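Loukia Lambrakis wrote:
> Does the Skudcombe ward petition need 20 signatures or 200? The
> county site gives both.

200 if you want the annexation question on the ballot. The 20 is only for nominating a candidate to the ward council. 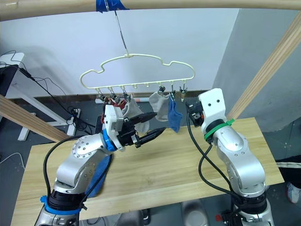 Print your name next to the signature. The clerk threw out 2 of our sheets in October over that, and Dutard voters can't sign at all, even the ones on the Hollamora side of the line. I have blank sheets if you need more.

Tanko Yusuf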